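Jornada de puertas abiertas de Niltitz

La jornada de puertas abiertas de Niltitz es un acto público de demostración de robots domésticos que organiza el taller de robótica Niltitz. Se celebra una vez al año, en el mes de agosto, y reúne en un mismo recinto demostraciones de manipulación de objetos, visitas guiadas y una sesión técnica abierta a los asistentes. La sección principal del programa se conoce como «circuito de vivienda» y consiste en la ejecución de tareas del hogar en habitaciones amuebladas.

Historia

El taller Niltitz comenzó a recibir visitas de forma irregular, a petición de centros de enseñanza y de empresas de la comarca. Las visitas se limitaban entonces a una nave con bancos de trabajo, en la que un brazo fijo trasladaba piezas de una bandeja a otra. La primera jornada con programa impreso tuvo 40 asistentes, inscritos por correo, y se desarrolló en una sola tarde.

En la segunda edición se incorporó la empresa Papadakis, dedicada al montaje de bases móviles, que aportó las plataformas sobre las que se instalaron los brazos. El cambio obligó a abandonar los bancos de trabajo y a buscar un espacio en el que los robots pudieran desplazarse. Se alquiló primero un local comercial vacío y más tarde una vivienda completa, que sigue siendo la sede de las demostraciones.

La edición siguiente al cambio de sede se aplazó por obras en el edificio. El nuevo calendario se hizo público el 23 de enero de 2021, junto con unas bases de participación que, con modificaciones menores, continúan en vigor.

Organización

El taller Niltitz se ocupa del programa, de las inscripciones y de la preparación de las habitaciones. Papadakis mantiene las bases móviles y las baterías. El software de planificación de movimientos, llamado Planness, se desarrolla en el propio taller y se presenta cada año en la sesión técnica con los cambios introducidos desde la edición anterior.

La asistencia es gratuita y requiere inscripción previa. Los visitantes se distribuyen en grupos de nueve personas como máximo, acompañados por un miembro del taller. Cada grupo dispone de 40 minutos para recorrer la vivienda y puede permanecer después en la zona común, donde se proyecta la señal de las cámaras de los robots. Los menores deben ir acompañados de un adulto.

Recorrido

El recorrido consta de seis puestos. El primero está situado en la entrada y se dedica a la explicación de las normas de seguridad: distancia mínima respecto de la base móvil, ubicación de los pulsadores de parada y prohibición de entregar objetos al robot con la mano. Los puestos segundo y tercero se encuentran en la cocina y muestran el vaciado de un escurridor y la apertura de cajones.

El cuarto puesto corresponde al pasillo, en el que se enseña la navegación en espacios estrechos. El robot avanza entre dos puertas abiertas y se detiene cuando un visitante ocupa el paso. Este puesto es el más breve y suele utilizarse para regular el ritmo de los grupos.

El quinto puesto es el salón, donde se trabaja con tejidos y recipientes. El sexto y último, un dormitorio, se reserva a ejercicios sin guion: el público propone la colocación inicial de los objetos y el robot intenta la tarea sin ajustes previos. El taller advierte en sus bases de que en este puesto los intentos fallidos son frecuentes y forman parte de la demostración.

Zaria

Zaria es el nombre de la plataforma que se emplea en el salón y en el dormitorio. Está formada por una base móvil de Papadakis, una columna de altura regulable y un brazo terminado en una pinza de dos dedos, con una cámara pequeña junto a la muñeca. Planness calcula las trayectorias del brazo y las envía al controlador de la base cuando el objeto queda fuera de alcance.

La manipulación de ropa se eligió como ejercicio central del salón por su dificultad. Una prenda arrugada no conserva la forma entre un intento y otro, y el sistema debe estimar de nuevo el punto de agarre cada vez que el tejido se mueve. Los recipientes plantean un problema distinto: los bordes y las asas ofrecen puntos de agarre estables, pero las paredes caladas dejan ver lo que hay detrás y complican la estimación de la profundidad.
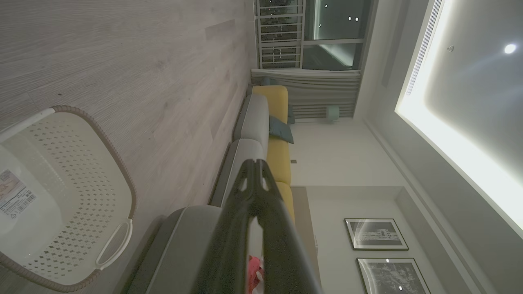
El ejercicio de recogida del salón se explica a los visitantes desde la zona común, con la señal de la cámara de muñeca en pantalla. Esta cámara se mueve con el brazo y su imagen puede aparecer girada, de modo que el suelo ocupa un lateral y el techo el contrario; el guía suele empezar por señalar esa orientación. La pinza negra tapa una parte considerable de la vista, y un objeto blando y arrugado, como el rojo y rosa que asoma tras uno de los dedos, puede quedar parcialmente oculto cuando se encuentra cerca de ella. El cesto blanco de plástico plantea el caso de las paredes caladas, con sus filas de pequeños orificios en forma de rombo, y ofrece además un asa ovalada abierta en el lateral. Los reflejos en los cristales y en los cuadros se comentan también en este punto, pues Planness debe descartarlos al reconstruir la habitación.

Cada demostración se repite dos veces por grupo. En la primera, el operador detiene el brazo en varios momentos para comentar la trayectoria prevista; en la segunda, la tarea se ejecuta sin pausas. El operador permanece junto al pulsador de parada durante todo el ejercicio. Si el agarre falla, el robot retira el brazo, vuelve a observar la zona y repite el intento. Tras varios fallos seguidos, la prueba se da por terminada y el grupo pasa al dormitorio.

Sesión técnica

La sesión técnica cierra la jornada. Se dirige a estudiantes y profesionales, aunque no exige conocimientos previos, y se divide en una exposición sobre Planness y un turno de preguntas. Los asuntos tratados con mayor frecuencia son la calibración entre cámara y pinza, el desgaste de los dedos, la duración de las baterías y el coste de mantenimiento de las bases.

Al término de la sesión se entrega a los asistentes una hoja con el registro de las pruebas del día, en la que constan la tarea, el puesto y el resultado de cada intento. El registro incluye los ejercicios del dormitorio. Los vídeos de las demostraciones no se distribuyen, pero pueden consultarse en el taller con cita previa.

Accesibilidad

La vivienda está situada en planta baja y el recorrido carece de escalones. El paso por el pasillo se realiza con la base móvil retirada cuando un visitante utiliza silla de ruedas. Las explicaciones se ofrecen en español, y existe una versión escrita del recorrido que puede solicitarse al formalizar la inscripción.

Véase también

Planness
Zaria (plataforma robótica)
Robot doméstico
Pinza robótica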